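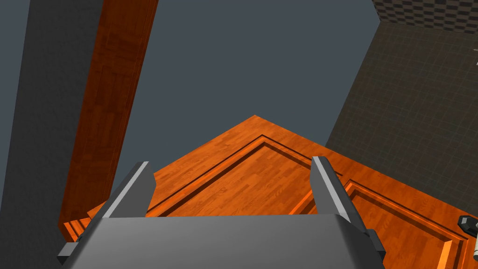 Simulator view from the gripper, fingers open over a paneled wooden surface.

Irside door line: progress report to the Sundqvist fund, 11th September

We have had a really good stretch since the last report. The practice runs in Muveck, our simulator, have passed 2000, and the gripper now handles framed panels far better than it did in spring. Molded edges were the hard part. The fingers kept closing on the raised border when we wanted the flat part, and Chae-won Chae rewrote the approach angle twice before it settled.

What pleases me most is how the finishing crew has taken to it! All 20 of them have had time at the simulator screen, and their comments go straight into the next set of runs. Oda Vik, who has hung cabinet doors here for years, spotted that we were coming in too steep near the corners. She was right — we changed it the same afternoon.

Jobs are shifting too. Two people from lifting and turning are training as cell operators, on the same pay grade, and the crew has asked for a say in the break schedule once the cell is running. We agreed. Some worry remains about the late shift, and we'll meet with them again before anything moves on the floor.

Spending to date is $1400 on training hours and $2440 on the guard fence. The Drunitz arm is due in November. Still open: floor markings, and who signs off on the first live panel.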